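Workshop notebook, February
Bench 2, textile conservation and wet finishing

Carried on with the shrinkage trials for the Skoldale blanket order. The Veltolel yarn arrived on the late van and went straight into the conditioning cupboard, so nothing below refers to it. All figures are for the old stock, undyed, scoured once.

Swatches were cast on at 158 stitches, plain stocking stitch with a garter edge, and washed flat in the shallow trough. Water at hand heat, no agitation beyond pressing. First wash took out almost 4 per cent of the length and very little of the width. The second wash changed nothing I could measure with the steel rule. I had expected the opposite, given how the Yakubu samples behaved in the autumn, when the width went first and kept going.

Dzifa Mensah thinks the difference is in the spinning oil. Her Yakubu cones were heavily oiled and needed two scours before the water ran clear. Mine ran clear straight away. She has offered to scour one of my swatches her way so that we have a pair to compare. Left it in the tray by the sink with a tag on. 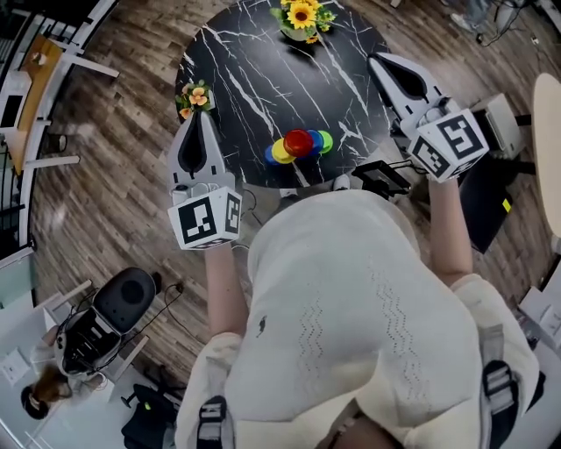 p. 6

Openwork is a separate problem. Small zigzag patterns pull in along the line of the decreases, and the holes close up when the piece dries unpinned. Pinned out on the board, the holes stay open but the edge scallops between pins. Blocking wires would cure this. We have two, both bent. Put wires on the Mostham list, along with rustproof pins and a replacement for the spray bottle.

Tried steaming one openwork swatch from the back, iron held clear of the cloth. The zigzags sat flatter and the edge relaxed, though the hand of the fabric went limp and did not recover overnight. Would not do this on anything with a rib.

Notes on drying: the rack near the window dries unevenly, left side first. Turn swatches at noon or move the rack. The clip on the lower rail leaves a mark on pale wool - use the cotton tape.

Still to do:
Weigh the washed swatches once fully conditioned.
Repeat the first wash with water straight from the cold tap.
Ask Skoldale whether their finished length is before or after pressing. Their sheet gives one figure and does not say.
Relabel the trough plug, the one that fits is the grey one.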